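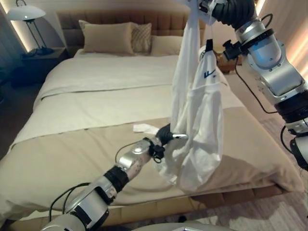 Tamara Shevchuk says the folding is what she would warn a new person about. Shirts go quickly once you have done a few hundred, she says, but on a bed you have to lift them clear of the cover and get the sleeves to hang before you lay anything down, and people who learned on a table take a week or so to get used to it.

Room and Linen Attendant, Sarkau Guest Rooms
Full time and part time openings

Sarkau Guest Rooms is hiring attendants for its long-stay building. The building has 65 rooms on 4 floors, let by the week or by the month. Guests staying longer than a week get their clothes laundered and folded as part of the room rate, so the job is part housekeeping and part laundry. If you have done only one of the two, please apply anyway. We train for both.

What the job is

Attendants work a list of rooms each shift. The list is printed and left in the linen room by the early supervisor. For each room you will:

Strip and remake the bed, or straighten it if the linen is not due for a change.
Collect the laundry bag and check the slip against what is in it.
Return clean clothing from the day before, folded or on hangers as marked on the slip.
Dust, vacuum and wipe down the bathroom.
Restock towels, soap and paper goods.
Write up anything broken, stained or missing.

Clothing is finished in the guest's room and not in the laundry. It comes up from the dryers in a covered cart, one bag to a room, and the attendant folds it on the bed after the bed is made. We used to fold downstairs and carry stacks up, and too many of them had to be done over at the door. Folding in the room also means the clothes can go straight to where the guest wants them.

How we fold

T-shirts and light shirts are shaken out first, held up from the top and checked on both sides for marks, loose threads and open seams. Lay the shirt face down, bring in the sides, fold the sleeves back and bring the bottom up in thirds. If there is a logo or a print on the front, it should end up on top and not be creased through the middle if that can be avoided. Button shirts go on hangers unless the slip says fold. Underwear and socks go in the cloth pouch. Nothing is pressed unless the guest has paid for pressing, and that work is handled by the laundry.

Anything with a mark that did not come out goes back in the bag with a note. Do not try to treat it in the room. White items get looked at twice, at the collar and at the underarms.

Beds in the larger rooms are doubles and you will usually be making them alone. Two people are sent for a mattress turn, which is done in November and again in spring.

Hours and pay

Full time is five shifts a week, starting at 8 a.m. and ending at 4 p.m. with a paid half-hour lunch. Part time is three shifts, same hours. Some weekend work is needed from everyone and is shared out by rota, posted two weeks ahead. Full-time attendants are paid $716 a week before tax. Part-time pay is worked out at the same hourly rate. Training shifts are paid in full.

Overtime is offered at the end of the month when several rooms turn over together. You can say no to it.

After six months full-time attendants get a paid week off, in addition to public holidays, and can join the health plan. Uniform tops and an apron are supplied and washed here. You will need your own shoes, closed toe with a non-slip sole.

What we are looking for

Experience in a hotel, a care home, a laundry or private houses is useful but not required. You should be able to:

Stand and walk for most of a shift.
Lift a full linen bag to waist height.
Push a loaded cart on carpet.
Read a printed list in English and write a short note.
Work alone in a room for long stretches.

You will be handling people's clothes and belongings every day, so we ask for two references and run a background check before the first shift. Guests are sometimes in the room while you work. Most will go out or sit at the desk, but you should be comfortable saying good morning and carrying on.

No phones in guest rooms. Phones can be left in the lockers by the linen room and checked at breaks.

Training

The first four shifts are spent with another attendant. On the first you will do beds only. Clothing starts on the second. By the end of the fourth you should be able to finish a short list on your own, and the supervisor will go through two of your rooms with you afterward. If you are not ready we add another paired shift. Speed is not looked at during the first month.

Supplies and equipment

Carts, vacuums and cleaning products are kept in the closet on each floor. The detergent used for guest clothing is unscented. If you have a skin allergy, tell us at interview so that we can go through the product sheets with you. Gloves are provided in three sizes.

How to apply

Pick up a form at the front desk or ask for one to be mailed to you. A resume is welcome but the form is enough. Please put down the days you cannot work, any previous cleaning or laundry work, and the names and phone numbers of your two references.

Return the form to Celina Czerwiński, Housekeeping Office, Sarkau Guest Rooms. Forms left at the desk in an envelope with her name on it will reach her the same day. Applications close May 21, 2025.

Interviews take half an hour. They are held in the housekeeping office and include a short practical, making one bed and folding a few shirts. Wear something you can move in. Applicants will hear from us by phone within a week of the interview, whichever way it goes. Forms from people we cannot place now are kept until November, when we take on extra part-time staff for the winter.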